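How to Test Whether a Robot Can Do a Household Chore

15 January 2018
By the Jundell bench notes editor

The question of whether machines can do household or shop-floor chores yet has no single answer. It depends on the chore, on how the chore is defined, and on how many times in a row it has to go right. A demonstration shows that a task was completed once. A test shows how often it is completed, under what conditions, and what happens when it is not.

This page sets out the procedure we use for small tabletop chores: putting food into a bowl, clearing a table, sorting parts into trays. It assumes a two-arm setup with position-controlled joints and at least one camera looking down at the work. It can be adapted to a single arm by leaving out the steps on the second hand.

1. Write the chore down as a start state and an end state

Most disagreements over results come from a chore that was never written down. "Tidy the table" is not testable. "Bread item starts on the mat, ends fully inside the bowl, bowl upright and on the mat" is testable.

Record the following before any arm is powered:

- which objects are used, with the size and weight of each
- where each object may start, as a region and not as a single point
- what counts as finished
- what counts as a failure even if the end state is reached (a crushed item, a tipped bowl, contact with the table edge)
- the time limit

For a single pick-and-place we allow 67 seconds. A person needs far less. The limit is there to end a stalled trial, and the completion time is logged separately.

2. Prepare the table

Use a low table that both arms can reach across without either one working at full extension. Cover it with a surface that gives some grip and has a printed grid. A cutting mat is cheap and lies flat, and the grid lets you return objects to the same place between trials without measuring. Tape the corners if the mat shifts under load.

Clear a path around the table before starting. Cables should have enough slack for the full range of each wrist, but should not hang where a gripper can catch them. Move each wrist slowly through its range by hand or at low speed and watch the cable loop the whole way. A cable that pulls tight at one end of the range will change the arm's behavior there, and the logs will not show why.

3. Choose the objects

Start with two or three items. Soft food shapes are a good first set because they are familiar household objects and they expose grip force problems early. A round bun and a loaf-shaped piece behave differently: the bun offers no flat side, and a parallel gripper tends to push it away if one finger touches first. The loaf shape can be gripped across its narrow side, but only if the wrist is turned to match.

Pick a bowl with a smooth rim and enough width for the largest item to lie flat or at a slant. Do not begin with a deep bowl. The gripper has to open again inside it, and clearance for the open fingers is often forgotten. 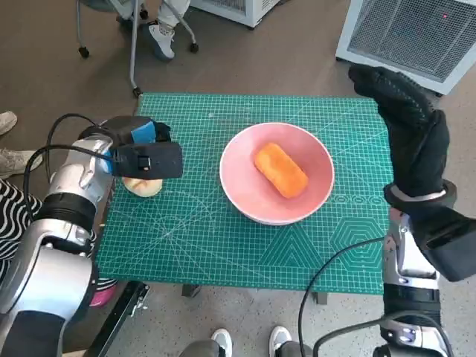 Once the objects are chosen, keep them. Replacing a worn item halfway through a series changes the friction and the stiffness, and the two halves can no longer be compared. If a replacement is necessary, note the trial number and start a new series.

4. Assign the hands

Decide which hand does what, and write it into the procedure. If the two ends differ, as with a gripper on one side and a multi-finger hand on the other, the choice matters more. A gripper is easier to position and easier to repeat. A hand with fingers can steady a bowl or hold an awkward shape, but it has more joints to calibrate and more ways to be slightly wrong.

For a first series, let one hand do the pick and keep the other raised and clear of the path. A parked hand should be high enough that the moving arm cannot reach it anywhere in its planned range. Bring the second hand in only after the one-hand results are stable. Otherwise it is difficult to tell which side caused a failure.

5. Set the grip

Set closing force with the object in place and the arm still. Increase the force until the object can be lifted and held level, then add a small margin. Record the value. For soft items, check the shape after release and again a few minutes later. An item that recovers its shape slowly will be a different width at the start of the next trial.

Foam or rubber on the fingers widens the range of forces that work. It also wears. Inspect the contact surfaces at the start of each series and replace them as a pair.

6. Run the baseline series

Run 16 trials from one fixed start position. Nothing should vary except what you cannot control. Do not adjust anything between trials, even if the cause of a failure looks obvious. Log each trial as it ends:

- trial number
- finished, failed, or timed out
- completion time
- stage at which it failed (approach, grip, lift, carry, release)
- whether a person had to step in

The last entry is the one most often left out. A trial in which someone nudges the bun back toward the gripper is an assisted trial and should be counted as a failure. The reset between trials is also labor. If a person spends longer resetting than the robot spends working, the result should say so.

7. Run the varied series

Move the start position within the allowed region. We use 4 regions of the mat, with the item turned to a new angle each time. Draw up the order in advance. People who choose positions as they go tend to favor places where the last trial worked.

Expect the success rate to fall. In our own work on the Conolus setup, the full log covers 495 trials, and the fixed-position results were better than the varied ones for every object tried. The size of the drop is a more useful number than either rate alone. A small drop suggests that the system is locating the object. A large one suggests that it is repeating a motion that happens to fit.

8. Sort the failures

Group failures by stage before looking for causes. Approach failures usually come from camera calibration or from the arm blocking the camera's view of the object. Grip failures come from wrist angle, finger height or force. Release failures are common with soft or slightly sticky items, which may stay on one finger and drop outside the bowl.

Fix one group at a time, then repeat the baseline series before going back to the varied one.

9. Compare with the actual chore

A household chore is longer than a pick-and-place. Setting out bread includes finding the bread, opening the bag, taking out the right amount and closing the bag again. The tabletop test covers one link in that chain. If a chore has several links, their success rates multiply, and a rate that looks good for one step can be poor for the whole.

Shop-floor work is more favorable. Parts are rigid, lighting is fixed, and trays can be built to suit the gripper. The Arango and Vunik trials, which used molded parts in place of food, needed fewer changes to grip force - but they also stopped completely when a tray was placed backward, an error a person would correct without thinking.

Our present position is that single tabletop steps with known objects are within reach, and that complete kitchen chores without a person nearby are not. The next round is planned for February and will add a second bowl and a mixed set of rigid and soft items. The log sheet stays the same, with one added column for which hand made first contact.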